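Cadbridge Pop Culture and Cosplay Weekend
Costume and Prop Safety Inspection: Checklist with Comments

Venue: Strickland Hall, lower level
Inspection date: 2022-12-09
Inspector: Keisha Gallagher
Reviewed by: Jarlath Mulcahy
Rated capacity, main floor: 2,000
Rated capacity, screening room: 300

Key: P = pass, C = pass with comment, F = fail, N/A = not applicable

Section 1. Prop check desk

1.1 Desk placed before ticket scan: P
1.2 Peace-tie stock on hand: C
Comment: 703 ties counted. Enough for one day at April levels. Second carton to be at the desk before doors open.
1.3 Blade length gauge present and legible: P
1.4 Sample board of banned materials on display: F
Comment: Board still lists fiberglass as allowed if sealed. Rule changed in April. Replace the board.
1.5 Log sheets numbered: P

Section 2. Costumes, general

2.1 Full-head masks: wearer can see floor at two paces. C
Comment: Tested on loaner masks only. The Praden mask passes with the lower vent open and fails with it closed. Tape the vent open.
2.2 Trains and capes clear of escalator: P
2.3 Battery packs reachable by wearer without help: C
Comment: Wing harness 44 has the switch between the shoulder blades. Handler required at all times.
2.4 Wigs and fabric kept clear of heat tools in repair room: P

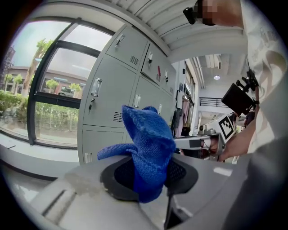
Item 2.5. Blue knit cloth, seam visible.

2.5 Loaner fabric pieces free of loose pins and needles: P
Comment: Check by hand and magnet. Repeat after each repair shift.
2.6 Stilts and raised footwear: N/A
Comment: Not permitted on the lower level under the current floor plan.

Section 3. Stage and photo area

3.1 Stage edge marked with contrasting tape: F
Comment: Tape missing at stage left, next to the steps. Thaddeus Park to re-tape and initial.
3.2 Backdrop frames weighted: P
3.3 Irnico fog unit: C
Comment: Unit is in order. Smoke detector isolation form not signed. No fog until the form is at the control desk.
3.4 Photo line does not cross exit route: P

Section 4. Exits and first aid

4.1 Exit signs lit: P
4.2 Exit doors open fully with vendor tables in place: C
Comment: Door C touches the end table of the manga resale row. Move the table one bay east.
4.3 First aid kit complete: P
4.4 Quiet room unlocked and signed: P

Open items: 1.4, 3.1
Recheck assigned to: Marcus Oyelaran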